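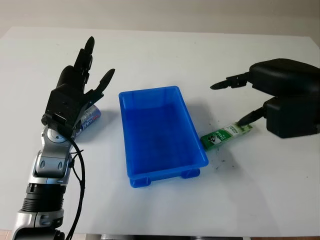
Mwanahawa Mussa asked after the last revision whether the leader arms have to be re-zeroed before every demonstration, or only when the operator changes. Re-zero at every change of operator, and again after any emergency stop. The procedure below has been reworded to say so.

4. Recording a two-arm demonstration

4.1 Before you start

Complete Section 3 (mounting and cabling). The Clella control box must show a steady green light. The task used in this section is sorting small packaged items into a tray, with a multi-fingered hand on the left arm and a gripper on the right.

1. Place the tray lengthwise between the two arms, with a short end facing the operator.
2. Lay one item on each side of the tray, within reach of the arm on that side.
3. Move both leader arms to the rest position and press ZERO. Hold still for 5 seconds.
4. Open the hand and the gripper fully from the leader side. Check that both follow.

CAUTION: Keep hands and sleeves off the table while the arms are live. Use the stop button before you move an item by hand.
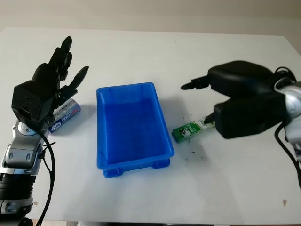

4.2 Recording

1. Select New Episode in Bemska and enter the task name. Spelling must match earlier episodes or they will be stored as a separate task.
2. Press the left pedal once. The tone marks the start of the recording.
3. Bring the gripper down over the item slowly. Stop above it, line up the jaws, then close.
4. Lift straight up until the item clears the tray rim – then move sideways.
5. Lower the item into the tray, open the gripper and withdraw upward.
6. Repeat with the other arm. Keep the idle arm still.
7. Return both arms to rest and press the left pedal again.

NOTE: An episode is cut at 900 frames. If the operator needs longer than that, split the task in two.

NOTE: Do not correct a missed grasp by dragging the item along the table. Open, lift and try again. A clean second attempt can stay in the set. A dragged item cannot, and the episode should be marked Reject.

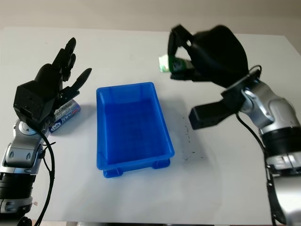

Hamisi Urio
Technical Writer, Shemweta
Revised February 13, 2022

4.3 Checking the episode

1. Play the episode back at normal speed. Both arm traces should run without gaps.
2. Look for jumps in the wrist angle. A jump usually means the leader arm was re-gripped during the motion.
3. Mark the episode Keep or Reject. Unmarked episodes are not exported.
4. Shift the items slightly before the next episode and vary their angle. Leave the tray where it is.

If playback stops with error 121, the two arm clocks have drifted apart. Restart the control box, re-zero both leader arms and record the episode again. Resetting the software alone does not clear this error.

For export settings, see Section 5.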